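Frequently asked questions — Nevetti Robotics Club

Is this the club where the robots do the dishes?

Sort of. Our project this year is called Kandance, and the aim is to get two arms to handle ordinary kitchen things around a dish rack. Please don't come expecting a butler. Anyone who says home robots are just around the corner should spend an evening with us.

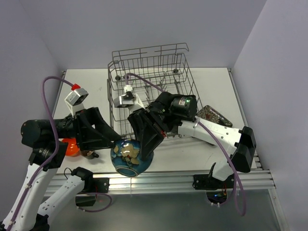 Most of our evenings go to crockery with awkward shapes. Mugs and plates get all the attention in the flashy videos online, and we don't put much faith in those either. A demo that worked once is a demo that worked once.

How much does it cost to join?

$35 a term. That covers bench time and cable ties. It doesn't cover food, and we're not convinced the vending machine counts.

Do I need to know how to program?

No, though you'll pick some up whether you like it or not. Half the work is recording, labelling and fixing wiring.

How many attempts have you logged?

The Kandance log stands at 267. We don't publish a success rate because members can't agree on what success means. Is a pot that ends up in the rack upside down a success? We've argued that one to death.

Why two arms? Isn't one enough?

Some of us think it is, and Riedl, our older one-arm project, did get further than people remember. The case for two is that big round things are hard to hold from one side. We'll see.

Can the arms see what they're doing?
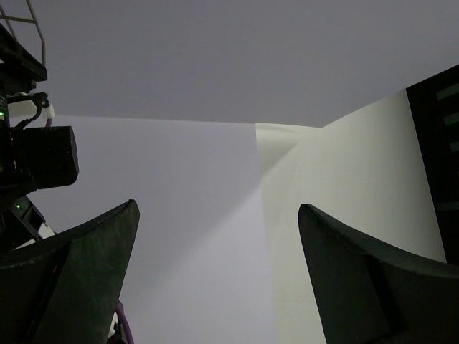 Cameras are the part of the project newcomers trust too much. A picture is only useful if there's something in it to go on. From low down near the gripper you can get two dark fingers, a lot of white backdrop and a grey ceiling, and good luck working out where the crockery is from that. Whether more views fix the problem or just give us more files to store is an open question.

Will you enter the Drosteck Challenge?

Maybe. Entries close in October and the rules favour speed, a strange thing to reward around ceramics. We'll vote on it.

Can I bring my own dishes?

Yes, if you don't love them.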